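Measuring for a countertop, how much gap at the wall?
Posted by Endent, September 2018

Replacing the kitchen counter myself. The run is 80 inches and the back wall bows in the middle. The store says to leave a 1/8 gap everywhere. Is that enough?

Lukumay wrote:
Measure the depth at both ends and the middle, and write down the smallest number. My first tape read 1/16 short because the hook was bent.

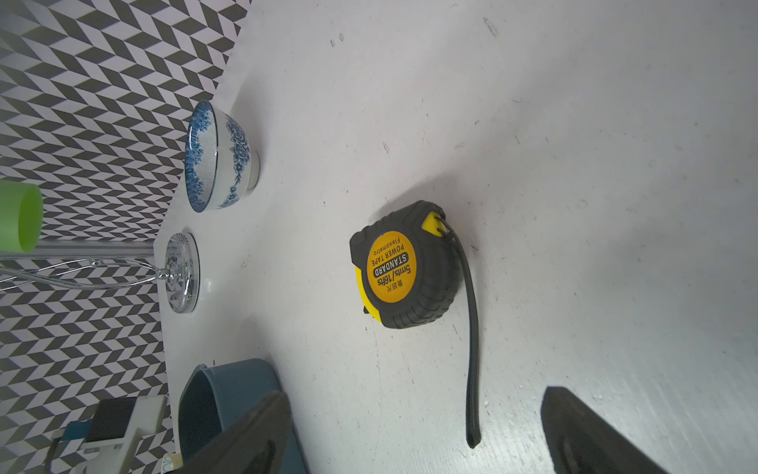
Check yours against a steel ruler before you order anything. A wrong cut cost me around 400 dollars.

Brirnum wrote:
Disagree on the smallest number. Order to the largest and scribe the back edge to the wall.

Lukumay wrote:
Fine for laminate. Not for stone.

Endent wrote:
It's laminate. I'll scribe it.

Related threads
Caulk or backsplash first?
Sink cutout too close to the front
Coridness cabinets, doors sagging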